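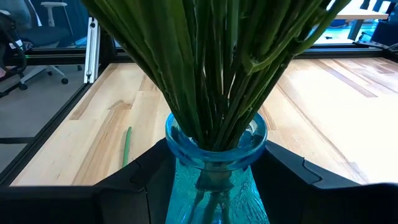

Green stems in a blue glass vase

Bramberg Leadership Programme: progress report to the Hauser Fund, 11 April 2026

Seven supervisors started the programme in February and all are still attending. Five have finished the module on giving feedback. The other two changed shifts and will take it with the next group at Losteteo.

Mentoring is behind plan. We have four mentors in place and need three more - Jonatan Halvorsen is speaking to the managers at Berano.
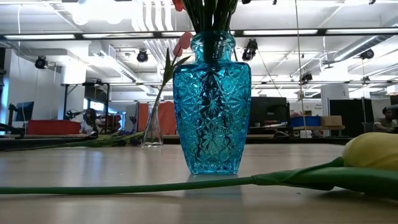 Tulips and the blue vase on the table

Spending is within budget, apart from room hire, where the rate went up. We ask to move the unused travel money to cover this.

Next period: second feedback module, mentor training, first round of staff interviews.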